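Home Publications Datasets People Contact

3.2 Collection of Demonstrations

The examples used to train the Derkura policy were gathered at the Dornham site. Each example covers a single placement task, in which the arm must bring a toy food item to a plate. The collection contains 2891 attempts. Of these, 2000 were kept for training and the remainder were set aside for review. Work took place on a wooden tabletop behind low clear walls, and the plate and toy items were moved by hand between attempts.

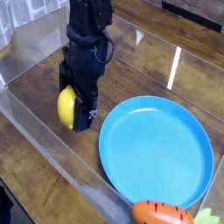

Figure 2. The gripper holding the yellow item beside the plate.

Wael Lamrani, commenting on an earlier draft, asked whether attempts with a poor grasp ought to be discarded at all, given that a learning system may gain as much from a recovery as from a clean placement. We accept the point in part. Attempts in which the operator corrected the grasp and went on to finish were therefore returned to the training set in October, and each one carries a separate mark in the record.

Operators were asked to work at a steady pace and to avoid pausing above the plate. Long pauses had caused the first version of the policy to stop short of the target. An attempt was closed only after the fingers had opened and the arm had moved clear. 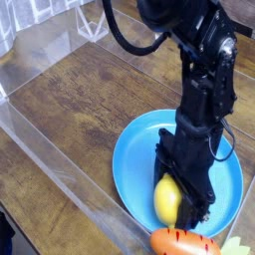
W. Lamrani

The labeling rules follow those of the Sadau collection, with one change. The moment of release is entered as a short span of time, as reviewers often disagreed on the exact instant at which an item left the fingers. Labels of this kind were added to 1212 attempts, and 700 of those were checked by a second reviewer.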